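Notebook, obituary index – May, afternoon

Continued with the Duvodbridge death notices. The box from the Pinley funeral home is now scanned completely at 300 dpi, and the batch has 569 notices. Gergely Bognár did the last folder before lunch. The paper there is thin and the print from the back side shows through, so I put a black sheet behind and scanned the worst pages again. The names are readable now. Two dates are still not.

Vamutent splits the columns well when the notice has a border. Without a border it joins the end of one notice to the start of the next, and then a widow gets the wrong husband. I found this in the Dobson family, where three notices stand one under another with the same surname. Corrected by hand.
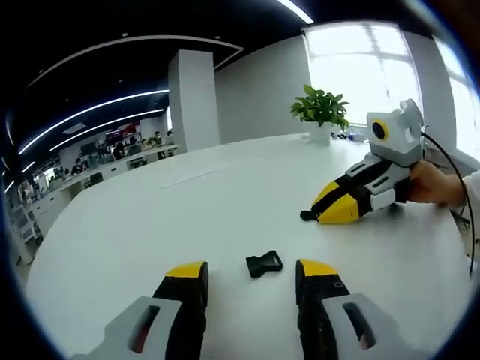 Names and maiden names

We agreed to keep the maiden name in its own field, also when the newspaper puts it in parentheses. Nicknames stay in quotation marks as printed. If the notice says only "Mrs." with the name of the husband, we do not guess her first name from the next notice – we leave the field empty and write "not given".

Imtiaz Hettiarachchi checked 40 records against the paper. Most errors were in the lists of survivors, where "and" was read as part of a name. 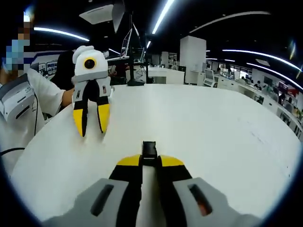 Do we index the survivors too, or only the person who died?
Only the person who died, the spouse and the parents get their own entries. The other survivors stay in the full text and can be found by search.

Visitation times: I started to enter them in a separate field and stopped. Half of the notices say "after 4" or "until time of service", and this does not fit in a time field. It is now free text. The old records from April must be changed the same way, I did not do it yet. 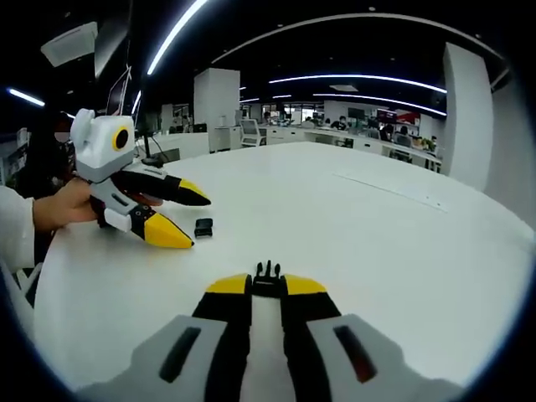
What do we do when the same person has two notices with different ages?
Keep both notices and link them. The age is copied from each one as printed, and if there is a birth date, the computed age goes in the remark.

To do next: page order in folder 2, the two unreadable dates (ask Gergely if the family Bible copy is still in the cabinet), and send Imtiaz the list of cemeteries with the old spellings.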